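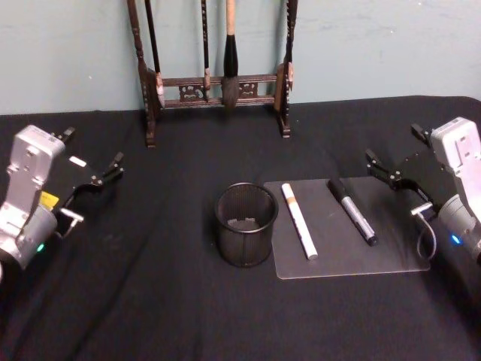 Both grippers at the start position, green light left, blue light right

Two-arm table cell: right gripper drifts after the first hour
Forum: Setup and Maintenance

gdelorme wrote:
Hello everyone. I look after the small two-arm cell at our workshop in Stivville. The task is simple to say: take the markers from the clear acrylic board and put them in the black mesh cup. The left arm works fine. The right one starts well in the morning, but after an hour its fingers close a little too far toward the wall, and the marker turns in the grip or stays on the board.

What I have done already: I cleaned the finger pads, I tightened the small screws in the finger joints, and I ran the zero routine again. After 63 cycles it was the same story. Both arms have the same program version. Does someone have an idea what I should check next?

Gwenaël

shojaei_a wrote:
Before the mechanics, look at the cable on the right side. In your picture it hangs in a loop below the fingers and goes back to the wrist. When the wrist turns, a loop like this can pull on the connector. We had bad position readings from exactly this on a Narkine gripper. Fix it with a soft strap, leave enough length for the full turn of the wrist, and try again.

prairie_lorraine wrote:
I don't agree with Afshin on this one. A pulled connector gives you jumps or a fault, it doesn't give you a slow drift that shows up after an hour. To me this is the cloth. It has wrinkles in it and it is not held by anything that I can see. Each time a finger touches the board, the board moves a hair. Gwenaël, do you measure the drift at the gripper or do you only see it at the marker?

gdelorme wrote:
Only at the marker, I must admit. I did not think of measuring at the gripper.

prairie_lorraine wrote:
Then you don't know yet that the gripper drifts! Put a bit of tape at two corners of the board, mark where it sits, and run it until the trouble comes.

f_caron wrote:
Could be both. Also, what is your warm-up? Ours gets 400 slow open-and-close moves before we teach any point. If you teach cold, the points will be off later in the day.

And a side question, why keep the brush rack at the back with the brushes hanging in it? I would be nervous about an elbow.

gdelorme wrote:
The brushes are for the next task, and the arms have a limit set well in front of the rack. No warm-up at the moment, I teach as soon as the lights come on.

shojaei_a wrote:
I still say strap the cable. It costs five minutes and it will bite you one day even if Lorraine is right about the cloth.

gdelorme wrote:
Results from Friday. I taped the board and made no other change. After 213 cycles the corners had not moved, but the marker problem came back, only later than before. So the cloth was a part of it, I think. Then I strapped the cable and nothing was different. Sorry Afshin, the strap stays on anyway.

Next week I do the warm-up as Florian describes and teach the right arm again from the beginning. I will also put a dial gauge on the gripper body.

prairie_lorraine wrote:
Good. Write down the room temperature with the gauge readings, please. And iron that cloth :)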